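Week two of teaching a robot arm to handle a network cable. The job is one yellow cable and one switch. I have been doing this with my own hands since I was 14 and have never once thought about it, and that makes me a terrible teacher.

You drive the arm by remote control, it records every move, and later it has a go on its own. So it also records you dithering. Vsevolod Pavliuk dithers beautifully. Mine looks like someone posting a letter in a gale.

Target for September is 500 good runs. We have 41. Larysa Dmytriv decides what counts as good and can't be bribed with biscuits, I've tried.
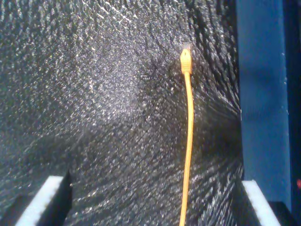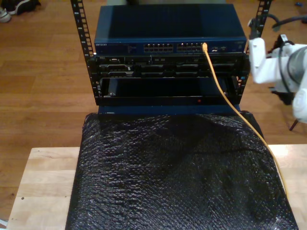 cable in the switch, one of the nicer sights in this job

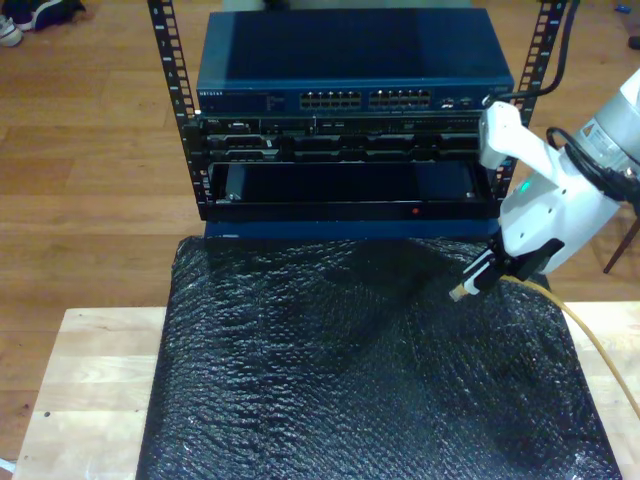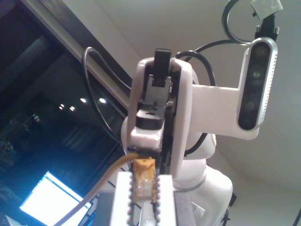

Heiðrún Holst
Robot teaching lead, Kisard

Things I now have opinions on: which way up the little clip goes. How slowly a person can push a stick forward before their thumb cramps. Whether "nearly in" is a category (Larysa says no).

The bubble wrap under the rack stays. Marcus wanted a proper mat. Marcus can buy one.

Did 22 tries before lunch and binned most of them. My worst habit is stopping just short of the port to have a think. Do that often enough and the arm will learn to have a think as well, and then there'll be two of us.

Someone asked why we don't just write the moves down as code. You're welcome to come and describe a floppy cable to me in numbers. Bring a sandwich.

Pavliuk's turn on the controls tomorrow.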